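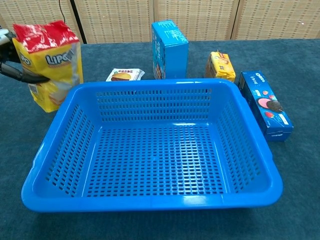
International Organizations and Peace Processes
Unit 4 handout: Mediation and the monitoring of ceasefires
Instructor: Áine Noonan

Reading for this unit: course pack, chapters 6 and 7. Bring the Kendent agreement (it is in the pack as Appendix B) to the seminar, on paper if you can. We will be marking it up.

1. Where we are

Unit 3 ended with the decision to send a mediator. This unit takes up what the mediator does after arriving, and what has to be in place for a ceasefire to hold while the political talks go on. Peacekeeping proper, with armed contingents and a mandate to protect civilians, is left for Unit 5. Keep the two apart in your notes. Exam answers often mix them up.

2. Terms

Good offices. A third party makes itself available, carries messages, provides a room. It does not propose terms.

Mediation. The third party takes part in the substance. It may suggest wording, draft a text or set the order in which subjects are discussed. The parties remain free to refuse.

Arbitration. The parties agree in advance to accept the decision. Rare in civil wars and more common in boundary disputes.

Cessation of hostilities. Usually a short declaration that fighting will stop. It may be made by each side separately and often has no monitoring attached.

Ceasefire agreement. A negotiated text with definitions, a map, a start time, a list of prohibited acts and some body to deal with complaints.

In news reports the last two are used as if they meant the same thing. In this course they don't.

3. Who mediates

The United Nations is one choice among several. Regional organizations often get there first, having members next door and leaders who know the parties personally. That closeness can be a problem when a neighbor has backed one side. Single states also mediate, sometimes with money to offer, and private organizations have done a good deal of the early, quiet contact work.

When more than one mediator is active, the parties may shop around for the one that suits them. The usual remedy is a lead mediator, with the others agreeing to support a single process. Look at how the Kendent text handles this in its preamble. Three bodies are named and only one of them is given a job.

4. The Kendent agreement

This is the teaching case we use all term. Background for anyone who missed Unit 1: the government holds the capital and the coast, the Clavico Front holds most of the upland districts, and the town of Cronin sits on the road between them. Both sides claim Cronin. The Prelard River is the nearest thing to a front line.

Main provisions:

Article 2. Fighting stops at 6 a.m. on the day after signature.
Article 3. Forces stay in the positions they hold at that hour.
Article 5. A separation zone runs along the Prelard, 8 kilometers wide.
Article 6. Each side may keep up to 200 lightly armed police in Cronin.
Article 9. A joint commission, chaired by the lead mediator, receives complaints.
Article 10. A force of 52 unarmed observers reports to the commission.
Article 14. Political talks open in September.

Article 3 is the one to spend time on. A freeze in place gives both sides a reason to grab ground in the last hours before it takes effect. Moving the start time closer to signature shortens that window, but field units then have less time to receive their orders, and some will go on fighting because they haven't heard. There is no clean solution. Ask yourself which risk the drafters chose to accept.

Article 6 has a definition problem. "Lightly armed" is not explained anywhere in the text, and neither is "police." A soldier in a new uniform may or may not count.

5. Monitoring

Observers do three things: they look, they report, and they talk to local commanders. The third takes up most of the day and gets the least attention in the literature. A complaint about a roadblock can often be settled by a visit and a phone call, and it never reaches the commission.

The separation zone has an area of roughly 1000 square kilometers. Compare that with the number of observers in Article 10 and allow for leave, sickness, drivers and office staff. Most of the zone will not be seen on any given day – so the choice of where to patrol matters a great deal, and both sides will try to influence it.

Points to check in any monitoring clause:

Can observers go anywhere, or do they need permission first?
Who guarantees their safety on the road?
Are findings published, or given to the parties only?
Does the commission decide by vote or by consensus?
What happens after a violation has been confirmed?

The Kendent text answers the first and the fourth. Under Article 9 the commission works by consensus, which gives each party a veto over findings against itself.

6. For the seminar

Come with a short written redraft of either Article 6 or Article 9, one page at most. Use numbered paragraphs. Assume that both delegations have lawyers and that neither trusts the other. Half the group will speak for the government and half for the Clavico Front – sides are listed on the course page.

Late redrafts can be handed in at the start of Unit 5 but will not be discussed.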